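From: Raed Kanaan
To: zelteo-users
Subject: Re: marker detection drops out near windows

Gilles Hoarau wrote:
> After moving to the new build my tag tracking loses the other
> gripper for long stretches, always on the bright side of the room.
> Same config as before. Is it the detector or the exposure code?
> Oğuzhan thinks it's the detector, I'm not so sure.

Hi Gilles, hi all,

I'd bet on exposure, and I can save you a lost afternoon or two! We went through the same thing in Ancombe with 2 grippers tracking each other. The auto exposure in Zelteo meters the whole fisheye circle by default, so a big pane of glass drags everything down and the tag's white squares go gray. By the time the detector gets hold of it there's hardly any contrast left to threshold.
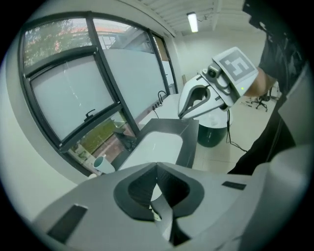

What fixed it for us was a metering mask. Musa Adeyemi wrote a small one that follows the last good tag pose and weights the pixels near it, then falls back to the center if the tag has been gone for 700 ms. It's on the metering branch if you want to try it. Our kitchen corner is a nice hard case – daylight through clear panes, milky ones that glow, plus a ceiling light, and the marker plate sits right on top of the gripper, so you want the exposure set for that card and the window can blow out as much as it likes.

One catch: the mask is computed before undistortion, so if you feed it rectified images (Qusai did, sorry Qusai) the weights land in the wrong place and you'll swear it made things worse. Set the input to raw and leave the detector thresholds alone while you test.

Could you post a short log with exposure and gain turned on? If the gain is bouncing while the tag is lost, then we know. If it's flat, I owe Oğuzhan a coffee.

Raed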